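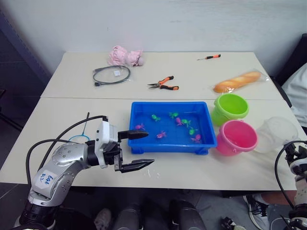

Posted by terkier_mom – 19 April 2018 – 186 views

Topic: Bath toys and mildew, is there a point in washing them?

My son has a big pile of plastic sea animals and a few squirters, and last night one of the squirters let out black flakes in the tub. I tossed it. My sister says to throw out everything. I would like to keep the solid ones. How do you all clean yours?

edvin_solberg wrote:
Anything with a hole goes in the trash. You can't dry the inside, so washing the outside does very little. Solid ones are fine. Hot water, dish soap, old toothbrush, then lay them out so they don't touch.
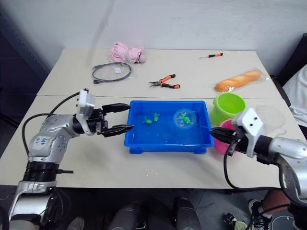 Blue tray on a white table.

wuller_dad wrote:
I don't agree about the holes. We seal ours with hot glue the day we buy them and have had no trouble since October. They don't squirt anymore but the kids still play with them.

edvin_solberg wrote:
Glue works if the toy is new. If it has been in the tub even once, you are sealing the water in.

wuller_dad wrote:
Fair, I should have said that. New toys only.

Hạnh Tô wrote:
I run a home daycare, so we have a lot of these. Solid toys go in the top rack of the dishwasher in a mesh bag – no heated dry, the thin fins warp. I used to soak them in white vinegar and quit because the smell stayed in the room. After washing they sit out overnight. The mesh bag that hangs on the tub wall is the worst place to store them. It never dries.
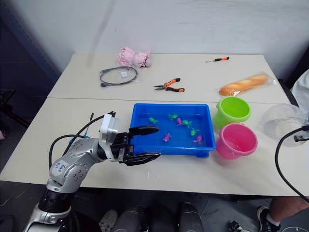 White table, blue tray.

mfinanga2 wrote:
You are all working too hard. Rinse, shake, leave them on a towel. Mine are 2 years old and look fine.

Hạnh Tô wrote:
That may be OK for one family. I have other people's kids here and I'm going to keep washing them.

terkier_mom wrote:
Thanks. I cut open the other two squirters and both were black inside, so those are gone. The solid ones are in the dishwasher now. Does anyone know if painted eyes come off in there?

Hạnh Tô wrote:
Some do. I wash the painted ones by hand.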